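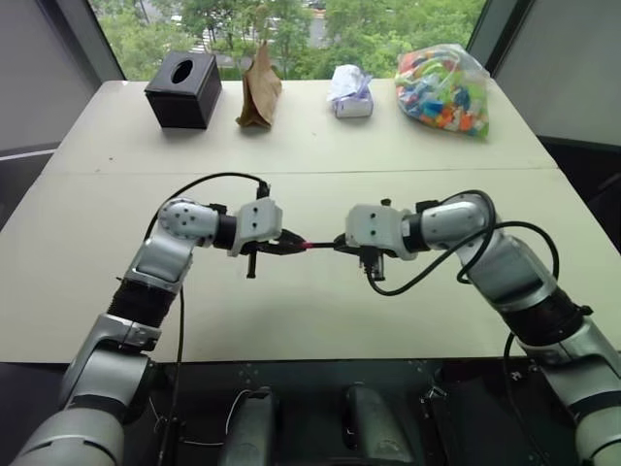
**Family Stories Writing Circle: minutes, May meeting**

Opened 7.05 pm. I-seul Gil in the chair. Apologies from two members.

**Previous minutes**
Accepted, with the spelling of Durkska corrected in item 4.

**Readings**
- I-seul read the second part of her piece on her grandmother's kitchen in the years after the move. It ran to 1,272 words against our limit of 1,000. Members liked the pickling section and asked for less about the bus trip. She will cut it before June.
- Lý read a short memoir on learning prayers by ear from a great-uncle. Discussion on whether to translate the prayers or leave them as he heard them. Left with the author.

**Anthology**
Working title is still *Gavel*, after the auction story. Two members would favour something warmer. Held over.
Gendico quoted for 500 copies, colour cover extra. Agreed to ask for a price on a plain cover.

**Dues**
Stay at $5 a meeting, tea included.

**Next month**
Theme: a neighbour. Pieces to I-seul a week ahead, double spaced.

Closed 8.50 pm.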